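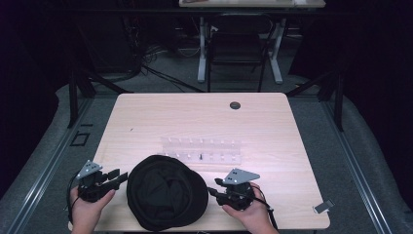
Clear peg board on the light desk, one black peg in the front row, my old cap parked in front of it

Forum: Small Puzzles & Peg Games
Thread: Acrylic peg boards, who else is hooked?

pinewoodpat
Posts: 301
2026-05-01

OK I have to gush for a minute. I've been a wood person as long as I've been in this hobby. Wooden solitaire boards, wooden cribbage boards, the lot. Then I picked up a long clear acrylic block at a swap table in Baluyot, two rows of holes, little white pegs, and I can't stop putting it out on the desk. The way the light comes through it in the morning! You look down through the plastic and see the wood grain underneath, and the pegs look like they're standing in a slab of ice.

It didn't come with rules or a box or anything. I've been using it as a two-row counting game with my kids, and I swapped in one black peg as the "runner." Everything else stays white. You roll, you move the runner, and if you land on the hole the other person called, you lose your turn. Very simple, very loud.

Questions for the group:
1. Does anyone know a proper game for a two-row board with this kind of spacing?
2. How do you clean the holes?
3. Is it worth getting colored pegs, or does that spoil it?

quartzlily
Oh that's pretty! I love the single black one in there. Please don't get a full set of colors, the white on clear is half the charm. One odd peg is plenty.

For cleaning I use a pipe cleaner, dry, and a soft cloth for the top. No paper towels. They leave fine scratches and once you've noticed them you'll never see anything else.

dockside_dan
I'll be the grump. Acrylic is fine to look at and annoying to play on. It slides. My clear one went clean off the table during a family game and we were finding pegs in August that had gone missing in the spring. Wood has some grip to it. Felt under wood is better still.

pinewoodpat
Ha, mine does skate a bit! I was thinking of little clear dots under the corners, the kind you put on cabinet doors. Anybody tried that?

quartzlily
Yes, they work great. Get the flat ones. The domed ones make it rock if you press a peg in near the end.

dockside_dan
They also show through the bottom.

quartzlily
They're clear, Dan.

dockside_dan
Clear on clear still shows. I've got eyes.

mothballs77
Jumping in on the rules question. There's an old two-row game my grandmother called Firton. No idea if that's the real name or something she made up. Each player owns a row. You start with every hole filled and take turns pulling one, two or three pegs from your own row, but they have to be next to each other. If you leave a single peg with empty holes on both sides it's "stranded" and the other player gets to keep it. Most pegs kept at the end wins. Takes maybe ten minutes and it's so much better than it sounds. The first time I played it as an adult I missed my bus.

Your black peg would be perfect for it. We had one in each game and it counted double.

pinewoodpat
mothballs!! We tried Firton tonight, three rounds, and my youngest beat me in all of them. She goes straight for two at a time and waits for me to get greedy. The black peg makes it really mean, since whoever has it in their row spends the whole game protecting it. Loving this. Do you put it in the middle or near the end?

mothballs77
Middle, always! Near the end it's too easy to hide.

tallgrass_2235
Disagree on that one. We played something close to this growing up (we just called it strand) and the double peg went wherever the second player wanted. It makes up for going second, which is a real handicap if you both know what you're doing. Put it in the middle every time and the first player has a big edge.

mothballs77
Hmm. I never noticed a first player edge, but I also mostly played against a woman who was 80 and beat me from either seat.

tallgrass_2235
Try it over a bunch of games and keep score. I did 18 with my brother one rainy weekend and going first won 13 of them. Small sample, sure, but it felt lopsided while we were playing too.

dockside_dan
18 games with the same brother tells you about your brother.

tallgrass_2235
Fair, he's terrible at it.

quartzlily
Pat, what kind of pegs are those? They look like plain little cylinders in the picture. Mine are tapered and they jam if you push them too hard. I've got one that's been stuck since I bought the thing and I've just accepted it as part of the board.

pinewoodpat
Straight ones, as far as I can tell. They drop in and lift out without a fight. I keep the spares in a Skosell mint tin, which rattles in a very satisfying way. For your stuck one, could you poke it from underneath, or do the holes stop partway?

quartzlily
They stop partway, sadly. I tried a bit of tape wrapped around the top and pulling. The tape came off with great enthusiasm. The peg stayed.

mothballs77
Put the whole board in the fridge for an hour, then try with a rubber band wrapped around the peg for grip. Worked on a cribbage board of mine.

dockside_dan
Do NOT go from the fridge to hot water after that. I know somebody will think of it. I thought of it. Crack right through the end hole.

quartzlily
Noted, fridge only. Will report back.

brambleoak
Long time reader, first post in ages. I have to speak up for the table too! A pale wood top is the best thing you can put a clear board on. I had mine on a dark table for years and the empty holes just disappeared. Moved it to a light desk and it was like getting a new game. Is that a cable hole at the back there? I'd be nervous about that with small pegs.

pinewoodpat
It is, and you're right to be nervous, haha. It's at the far side so it isn't usually in the line of fire, but we've lost two down there so far. I keep a shoebox on the floor underneath. The desk is a hand-me-down from the Jultel office when they moved out to the bigger building, and I love it, hole and all.

brambleoak
You can get a cap for those.

dockside_dan
There's already a cap on the table.

brambleoak
DAN.

pinewoodpat
That cap is older than my kids and has been crushed in more coat pockets than I can count. It's also our peg bag for Firton now. You toss your captured pegs in upside down and tip it out at the end to count up. Works way better than a bowl, they don't bounce.

tallgrass_2235
OK that's a good idea and I'm stealing it. We used a saucer and they pinged off everywhere.

quartzlily
Update: the fridge and rubber band trick WORKED. It came out with a tiny pop. I've been staring at the empty hole like I've met a new person. Thank you mothballs!

mothballs77
Yay!! Now you have to play a full game on it.

dockside_dan
Glad it came out. I dug mine out of the closet last night, cracked end and all. Played two rounds of this Firton thing with the clear dots stuck on. It stayed put. The dots show.

pinewoodpat
Two rounds, Dan? Did you put the double peg in the middle or let the second player choose?

dockside_dan
Second player chooses. Middle is daft.

mothballs77
I'm going to need a bigger sample before I give up on the middle. Somebody play 1000 games and get back to me.

tallgrass_2235
I'll ask my brother.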